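Florian, replies to your points below. I've put them on the list as Jiahui and Beat had much the same questions.

> On Tuesday, January 23, 2024, Florian Mösli wrote:
>
> I've read the Yagi proposal twice and I still can't tell what happens to the colour room. It says the arm will take over "stirring and spooning" of the red and then goes straight on to savings. Who sets it up in the morning? Who cleans? And are the three of us on afternoons still on afternoons in July?
>
> I'd also like to know what it's like to work beside. Luzius has had it to himself so far and I've only walked past.

## What the arm does now

It works one tin at a time on the white bench. A person opens the tin, puts the lid down and sets the spoon in. The arm takes the spoon by the handle and works the red until the program ends. Then a person checks it for lumps by eye, same as always, and either passes it or runs it again.

It doesn't open tins, it doesn't weigh, and it doesn't know a lump when it meets one. Luzius puts hard pieces aside on the lid and breaks them up by hand later.

We're using the plastic spoons for now. The metal ones are heavier and the grip program hasn't been set for them.

The weak spot is mess. Red gets onto the bench to the left of the tin and around the test paper, and wiping down is now the part of the job people complain about. Givley have offered a slower program. Luzius wants to try a tray first and I agree with him. 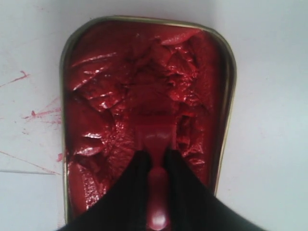
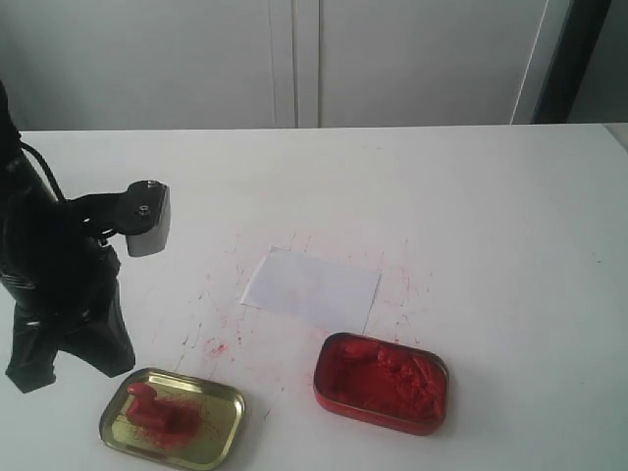

## Shifts and who does what

Afternoons stay as they are through July. I have that in writing from Treletance and will forward it to anyone who wants it. Past July I can't promise anything, and I'd be wary of anyone who does.

Morning setup goes to whoever is on first. It takes 13 minutes when Luzius does it and will take the rest of us longer to begin with. I've asked for that to be counted as paid work time and not squeezed in before the shift. No answer yet.

Cleaning is the bit the proposal left out. At the moment the person checking also wipes down, so they're doing two jobs and getting behind on both. I've asked for it to be listed as its own task, with hours against it.

The order for the Flilport job is 860 tins. By hand that meant sore wrists for most of the room, and Jiahui was off for part of the last one. If the arm does the stirring on even half of them I'd call it worthwhile. I'd still like the checking rotated, as looking at red all day is hard on the eyes.

## Working beside it

It's quiet and fairly slow. Keep your sleeves and your hands off the bench while it's moving, and use the stop button if you need to reach in. Don't lean in to catch a spoon. Anyone who wants a turn can sit with Luzius on a morning shift; tell me which day and I'll find cover.

Beat, your question about the pay grade has gone to Treletance separately. I'll post the reply when I have it.

Hubert Aigner
Colour room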